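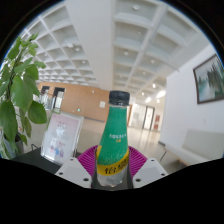 I gave up my afternoon coffee in August, mostly to see if I could, and the walk to Lisberg and back has taken its place. The first week was rough -- headaches by three, and I was short with everybody. What helped was having something cold to reach for, and I got fond of anything with a bright green label and a black screw cap, the louder the better! (I'm easily led by packaging.) By week three I was sleeping through the night, and my step counter, which used to sulk at 912 before dinner, was up to 2,381. Next month I'm going after the morning cup too, so please be kind if you run into me at the Vorow bakery before nine.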